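Hi all, Ayodele Jibrin here, writing from the Karnent lab with news I've been itching to share since May! Our new training method, Jekent, lets a robot arm learn kitchen chores from far fewer demonstrations. We recorded 1159 of them on one white table with toy food, a colander, a toaster oven and a ketchup bottle on a plate.

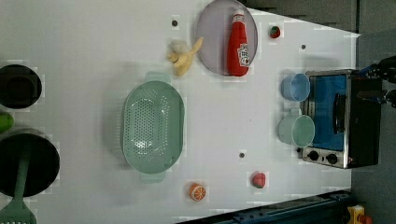
## What's new

Most methods treat every camera view the same. Ours learns when to trust the overhead view and when to switch to the one at the gripper, which gets blurry but sits right where the action is (fingers, banana, orange slice and all). Lamisi Quartey came up with the switching rule, and I still think it's the prettiest part of the paper.

We tested eight chores. Jekent beat our older system on five of them, tied on two and lost on one, and yes, we're working on that one!

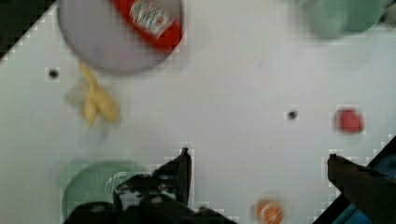 ## Getting hold of it

Code and recordings go up on the Tekard site with the paper. Erhan Coşkun is looking after downloads, and Zerrin Bayram is taking press questions and demo requests. Come by the lab any afternoon after 2, I love showing this thing off.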